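21st August

Back from two nights at Kadisgate and my feet are killing me. I'd meant to write this up on the train but there was a hen party in the carriage and I ended up holding somebody's inflatable flamingo all the way to the junction, so it's the kitchen table instead, with a cup of tea and the last of the ginger cake (stale, ate it anyway).

The whole reason for going was to settle the argument I keep having with myself, which is whether I'll live to see a machine that does the tidying. Not the floors, the little round ones have been doing floors for ages, and mine still gets itself wedged under the bookcase every other morning and sulks. I mean the picking up. Socks, pegs, bits of jigsaw, the stuff that's always on the table when you want to eat at the table. I've been moaning about it since June, when I spent a full wet afternoon putting the toy shelf straight at the shop and came in next day to find it all over the place again.

So, the blocks. I could have stood there for hours.

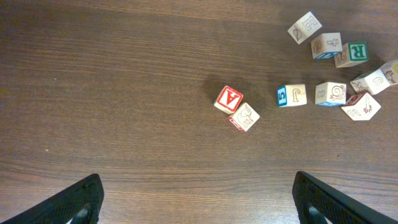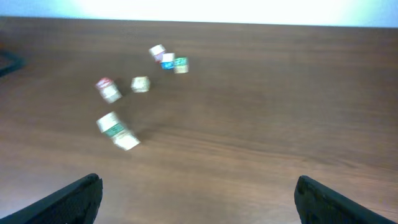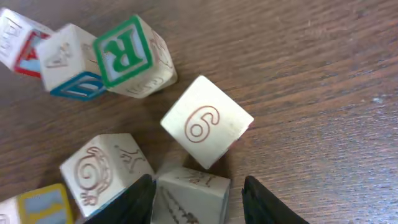
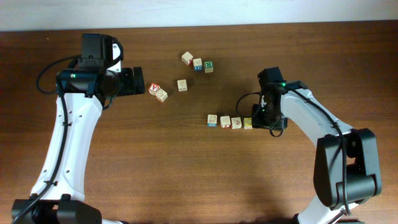
My own table at the shop is the one I kept thinking of, the long one at the back where everything comes out of the bags and gets sorted. We take in second-hand toys, games, puzzles, a few children's books, and every single thing has to be picked up, looked at, wiped and put somewhere. Last week it was a carrier bag of mixed bricks and dominoes and I did it in one go with the radio on, not thinking at all, and that's what gets me! My hands just do it. Whereas if you look at that block with the big 6 on it, sitting at a slant with a bit of space round it, you start to see what's being asked. Which way is it turned? Where do the two fingers go? And then the A and the R ones up in the corner of that same picture are touching each other, so where do you even get hold? I'd poke one away with my little finger and never know I'd done it.

I had a go at my own version when I got in, with two wooden spoons and a box of stock cubes. Don't laugh, diary. The ones on their own were all right. The ones pushed up against each other were a nightmare, I sent one clean off the worktop and under the fridge, where it can stay. If I had to work like that all day I'd want paying double.

Anyway, prices. I picked up a leaflet from a firm called Rukora, who do a single arm for packing benches, and they want 700 a month to hire it, and that's before you've paid for somebody to come and set it up. The Monti one is 600 but as far as I could make out it only likes boxes that are all the same size, and when did anybody ever bring me a bag of things that were all the same size? I asked the lad on the stand whether it could do a jigsaw count and he gave me a very kind look. I could get a Saturday girl and a new kettle for less, and she'd be able to tell me if the giraffe was missing an ear.

Then there's Kukus, who had the home one, or the film of the home one, it wasn't there in person. Folding a tea towel. It took 4 minutes! I know because I was stood behind a man who was timing it on his phone and reading it out. It was a nice fold, mind, better than mine. And I did find myself thinking, well, if I'm asleep, what do I care if it takes 4 minutes? It could have the whole night. It could do one towel and have a rest. That's the bit that's stuck with me, because I went in thinking it had to be as quick as I am and perhaps it doesn't, not at home. In the shop it does. In the shop there's a queue and a toddler with a drumstick.

So my verdict for now is no to the shop, and maybe to the house, but not this year, and not at that money. I'll ask again next summer if they do another one. I do want to know how they'd manage with wet things, because nearly everything I hate doing is wet: washing-up, swimming bags, the bottom of the salad drawer. Didn't see anybody showing off with a salad drawer.

Must ring the hotel about my other slipper. And the bins are tomorrow, glass and paper, so I'd better go and find my shoes again.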